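12/19/25 – Erkido trial kit, bench notes

Second go with the Erkido gripper kit today. Kam-wah Kwok sat in for the first hour and then left me to it, so any grumbling below is mine alone. The box has the two-finger gripper, the wrist camera, a bag of screws and a licence for Prallero, their teaching software. Prallero is lovely to use! You drag the arm about, press save, and it remembers the lot.

The mount is another story. The bolt pattern is meant to match our Dumlao arm and it does, nearly – I had to open out 2 of the holes with a hand file before it would sit flat. Worth telling the rep. Also the camera lead is too short if you route it the way the leaflet says, so I took it round the outside of the elbow and taped it.

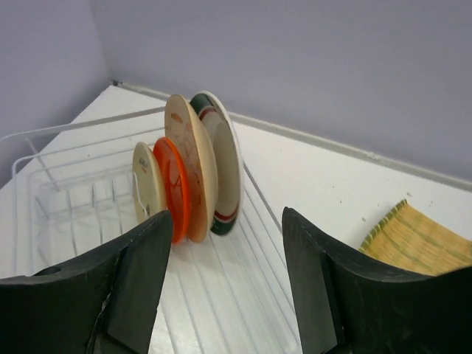 Closing force is set in Prallero on a slider with no units (why?), and the leaflet only says "up to 80", which could be newtons or a percentage for all I know. I've left it low for crockery until someone at Erkido answers my email. Thin rims worry me more than the heavy stuff, and the wrist view does make it much easier to judge the gap between neighbours before going in.

Price is 400 a month with support, 6 months minimum. Kam-wah thinks we should get the Burnus kit in as well before we sign anything, and I agree, though I'd want the same software on it, which we won't get.

To do: ask about the slider, ask for a longer lead, find out if the finger pads come in something softer. Hand file is back in the top drawer.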